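Sesska FAQ

Last updated Apr 28, 2018

I get the same emails over and over (and I love them, keep writing!), so I finally put the answers in one place. If yours is missing, ask on the list and I'll add it.

What does Sesska do?
It's the bit of software between your camera and your arm planner. It takes wrist camera images, works out where the thing you want to grab is, and hands the planner a pose it can use. I started it on a long weekend in November and it got out of hand from there.

Do I need a depth camera?
Nope. Plain color or gray is fine. If you have depth, turn on use_depth in the config and the far-away estimates get a good bit steadier.

Why does the tracker lose the object right before the grasp?
Ah, the big one. The tracker wants an outline. When the wrist gets close, smooth round stuff fills the view, most of the outline is gone, and what's left is one soft gray gradient with a bright spot on it. The bright spot is the worst part, because it slides around as the arm moves and the old matcher loved to lock onto it.
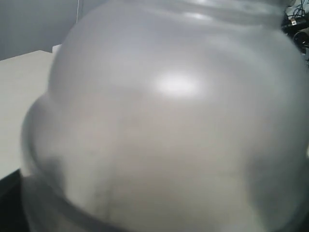
So since build 3792 there's a handoff. Once the object covers enough of the view, Sesska freezes the last good pose and lets the arm's own joint readings carry it the rest of the way in. You can set where that kicks in with handoff_range, which is in millimeters. The default is 40. Ryota Hoshino runs his at 22 and swears by it, but his calibration is way better than mine.

Can I just mask out the shiny spots?
You can! Set glare_mask to on. It helps with plastic and does very little for bare metal, sorry. Songül Kurtuluş has a patch for metal that I haven't merged yet (I broke two tests trying).

What port does the viewer use?
3000. If the page comes up blank, you've probably got something else sitting there, so pass --port and pick another.

Does it work with the Posberg planner?
Yes, through the plugin Hacer Keskin wrote. Chiriac support is half done: poses go out fine, but cancel doesn't stop a move that's already started, so keep your hand near the stop button.

My poses are all off by the same amount. Bug?
Almost always the hand-eye calibration. Run it again with more wrist tilt than feels reasonable, then restart the node. It only reads that file at startup, and yes, I forget this too.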